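## 4. Scheduling posts and sharing the page inbox

This section explains how to plan posts in Flanix, and how to let more than one person answer the messages which arrive to your business page. It is assumed that you have already connected at least one page (see section 3). If the page name shows in grey colour in the left column, the connection is not finished and the steps below will not work.

The screens in this section are from Flanix for desktop. In the phone app the buttons have the same names, but some of them are under the menu with the three lines.

### 4.1 Before you begin

Check the following points:

- Your role on the page is Owner or Editor. A Viewer can read the calendar but cannot save anything in it.
- The time zone of the workspace is correct. Go to **Settings > Workspace > Time zone**. Flanix does not take the time zone from your computer.
- The photos for your posts are already in the media library, or in a folder which you can reach from the computer.

**Note:** If your workspace was moved from Bilatus, the time zone is set to the one of the old server. Please change it before you schedule the first post, otherwise all the posts will go out at a wrong hour. Changing it later does not move the posts which are already in the calendar.

### 4.2 Scheduling a single post

1. Open **Calendar** and click on the day you want. The day must be today or later.
2. Click **New post**. An empty post window opens on the right side.
3. Choose the page or pages where the post will appear. You may choose up to six pages for one post.
4. Type the text. The counter under the text box becomes orange when the text is longer than 196 characters. This is only advice. Longer text is published too, but on many phones the reader must tap to see the rest.
5. Click **Add media** and choose one or more photos. Wait until the small circle on each thumbnail is gone before you continue.
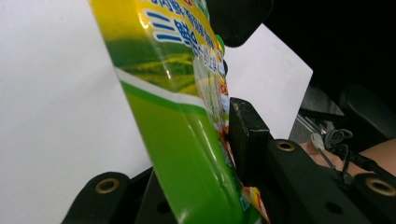

6. Write the alternative text for every photo. Open the thumbnail, then click **Description**. Keep it short and say what is on the photo, for the customers who use a screen reader.
7. Set the hour and the minutes. Flanix accepts only steps of five minutes.
8. Click **Schedule**. The post appears in the calendar with a blue border.

**Caution:** The button **Publish now** is beside **Schedule**, and it does not ask for a confirmation. If you press it by mistake, open the post and choose **Take down**. Comments written in the meantime will be lost.

### 4.3 Cropping and the preview

Each network shows photos in its own shape. In the post window there is a tab called **Preview**, where you can check the crop for each page separately. The centre of the photo is kept by default. To move it, drag the photo inside the preview with the mouse and release.

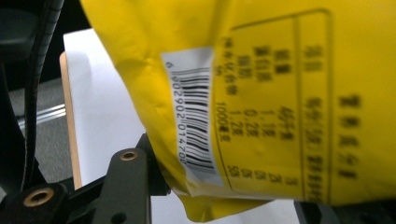 *Yellow package with barcode label.*

If the same photo is used on several pages, the crop is saved for each page on its own. It is not necessary to upload the photo again. When you replace the photo, however, all the crops go back to the centre and you have to repeat this step.

**Note:** Filters are applied after the crop. If you change the crop later, the filter stays.

### 4.4 Repeating a post

Some posts – opening hours, for instance, or a reminder about deliveries – are useful more than once. To repeat a post:

1. Open the post in the calendar and click **Repeat**.
2. Choose the interval in days. The smallest interval is 7 days.
3. Choose the end date. If you leave this field empty, the post stops after 30 repetitions.
4. Click **Save series**.

When you edit one post from a series, Flanix asks if the change is for this post only or for the whole series. Posts which were already published are never changed.

### 4.5 Sharing the inbox with your team

The shared inbox collects private messages and comments from all your connected pages. You can give a colleague access to the inbox without giving access to the calendar.

1. Go to **Team > Invite** and enter the e-mail address of your colleague.
2. Under **Access**, tick **Inbox** and remove the tick from **Calendar**, if you do not want this person to publish.
3. Choose which pages the person can see. At least one page must be chosen.
4. Click **Send invitation**. The link in the invitation can be used only once.

After the colleague has accepted, the name appears in the team list with a green dot. If the dot stays grey, ask your colleague to look in the spam folder, and then send the invitation again from the same screen. 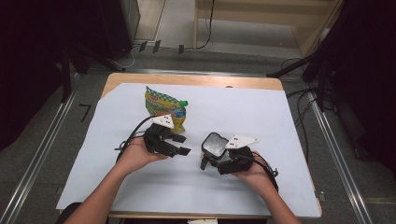
Every conversation can be assigned to one person. Open the conversation, click **Assign** and choose the name. The others can still read it, but they will see a lock on the answer field. To remove the lock, the assigned person or the Owner must click **Release**.

**Caution:** When you remove a person from the team, the conversations assigned to this person are not released by themselves. Please release them first – otherwise they stay locked until the Owner opens them one by one.

### 4.6 Saved replies

If you use Zemarach for your saved replies, you can bring them to Flanix as a file. In Zemarach, export the list as CSV. In Flanix, go to **Inbox > Saved replies > Import** and choose the file. The first column must be the title and the second column the text. Line breaks inside the text are kept, but emojis may be replaced with a question mark.

Replies made with the Cao add-on cannot be imported in this version. They have to be copied by hand.

### 4.7 If something does not work

**The post has a red border.** The network has refused it. Click on the border to read the reason. Most often the connection of the page is expired, and you must log in again under **Settings > Pages**.

**The photo is turned on its side.** Open the thumbnail and click **Rotate**, then save. The original in the media library is not changed.

**Messages arrive twice.** The same page is connected in two workspaces. Disconnect it from one of them.

Section last changed: March 31, 2019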